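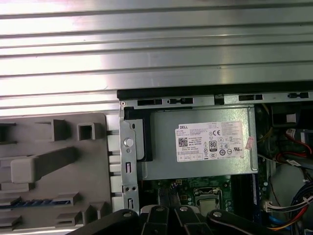

Shared workshop, back bench. August 2022

Teardown cell, project name Drarasen. Goal for this session: move the arm over an open desktop case without touching anything, and log where the wrist camera loses useful detail.

Case is the Dell desktop, side panel off. No unscrewing yet, no pulling connectors. Hover and approach only.

Setup
Arm base clamped to the bench, Soller controller on the shelf under it. Linkage gripper, black fingers. Joint speed capped at 200 in the config, down from the default 1000. The Pesimach driver ignores the cap after a restart unless the file is reloaded by hand. Lost most of a morning to that in July and again this time. Startup script now does the reload.

Notes
1. Glare is the main problem. Bare sheet metal and the ribbed panel both blow out under the bench light, and the edge finder then invents lines along the ridges. Turned exposure down one step. Better on metal, worse on the dark plastic parts.

2. Label on the power supply is a good anchor. Flat, white, high contrast, square code on the left side. Using its corners for the coarse pose, then switching to the board for the fine pose.

3. Fingers hide part of the board whenever the wrist is level. Tilting helps but changes the depth estimate. Need a second view for anything near the processor socket.

4. Cables. The planner treats them as empty space. Drew keep-out boxes by hand around the bundles and the red SATA leads. Crude, and they will have to be redrawn for every case.

5. Calibration drift between runs. Hover height asked for was 240 mm, and the controller reported 241 mm. Fine for hovering, not fine for a latch. Suspect the Varma adapter plate on the wrist — the dowel fit is loose. Shim it before the next session. 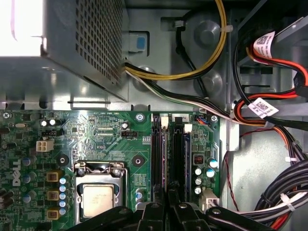
Which part should come out first once contact moves are allowed?

Start with a memory module. The slots are straight, the latches are white against a dark module, and a bad approach can be backed out without dragging on any wiring.

To do: shim plate, diffuser for the bench light, save keep-out boxes with the case profile. Rerun hover at the same cap and compare logs.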